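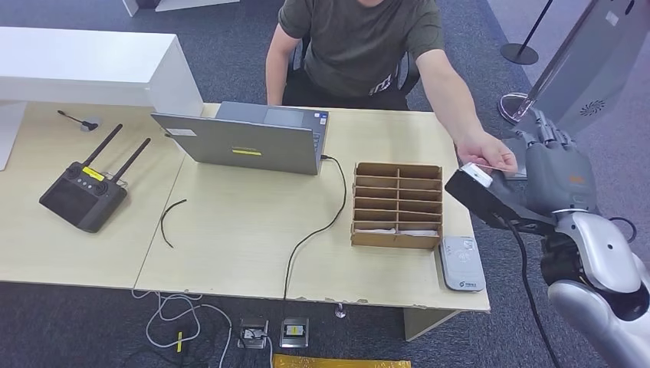
# Zerbridge Dressing-Up Costume Records

Last updated: December 24, 2022

A table of home-made and bought costumes worn by children and adults at dressing-up events, with notes on materials, cost and time spent. It is kept as plain CSV files and is maintained by Myfanwy Gethin.

## Contents

- `costumes.csv`: one row per costume, 1,343 rows
- `parts.csv`: one row per part of a costume (hat, cloak, mask, wings and so on), linked by `costume_id`
- `events.csv`: one row per event, 40 rows
- `terms.txt`: the list of allowed costume types
- `CHANGES.txt`: corrections made after first release

All files are UTF-8 with a header row. Fields are separated by commas and text fields are in double quotes. Empty means not known. A zero in a cost field means the item was already in the house or was given.

## Fields in costumes.csv

| Field | Type | Notes |
|---|---|---|
| `costume_id` | text | Stable between releases |
| `event_id` | text | Matches `events.csv` |
| `type` | text | One value from `terms.txt` |
| `type_free` | text | The wearer's own words, spelling kept |
| `age_band` | text | `under5`, `5to8`, `9to12`, `13to17`, `adult` |
| `source` | text | `made`, `bought`, `hired`, `mixed` |
| `cost_pence` | integer | Total for all parts |
| `hours` | decimal | Making time only, shopping left out |
| `changed_late` | yes/no | Type changed in the two days before the event |
| `group_id` | text | Filled only where a family or group dressed to a theme |

## How the records were gathered

Paper forms were handed out at the door of each event in Zerbridge and Mesholm and collected on the way out. Parents filled in forms for children under 13. The forms were typed up by two people working separately, and the two versions were compared. Where they differed, the paper form was checked again. Forms with no costume type at all were dropped.

The Stekby events were added in June from an older set of forms. Those forms did not ask about making time, so `hours` is empty for every Stekby row. They also used a single box for cost, in whole pounds. The values have been multiplied by 100 and will look rounder than the rest.

## Costume types

There are 40 types in `terms.txt`. Many wearers gave more than one answer, for example "witch but also a cat" or "ghost princess". In these cases `type` holds the first word given that matches the list, and the full answer is in `type_free`. Anyone studying mixed costumes should work from `type_free` and ignore `type`.

"Skeleton" and "skull face" are separate types. The second is face paint or a mask worn with ordinary clothes. Forms from Mesholm do not always make this clear, and where there was doubt `skeleton` was used.

`superhero` is not split by character. Named characters from films and television appear in `type_free` only.

## Known problems

- 8 rows have a `cost_pence` value that is less than the sum of their parts. The forms were copied as written.
- Hired costumes are under-counted. Some wearers wrote the hire charge in the cost box but ticked `bought`.
- `changed_late` was answered by parents for younger children and may say more about the parent's plans than the child's.
- Robes and cloaks are listed under both names in `parts.csv`. Search for both.
- Wigs were recorded as `hair` in the first release and as `wig` since. Old rows have not been altered.

## Personal details

Names, addresses and school names were never typed up. Mentions of relatives in `type_free` have been replaced with `[name]`. The paper forms are not available.

## Use

Free to copy and reuse for any purpose, with credit to the Zerbridge Dressing-Up Costume Records. The age bands follow the scheme set out by Konstantinidis, and work that compares the two sets should cite both.

The forms came only from people who turned up and chose to fill one in. The figures should not be used to estimate spending by a whole town.

## Corrections

Send the `costume_id`, the field name and the proposed value to Myfanwy Gethin. Accepted corrections are listed in `CHANGES.txt` with the old value next to the new one. Requests to merge types in `terms.txt` are held over to the next full release.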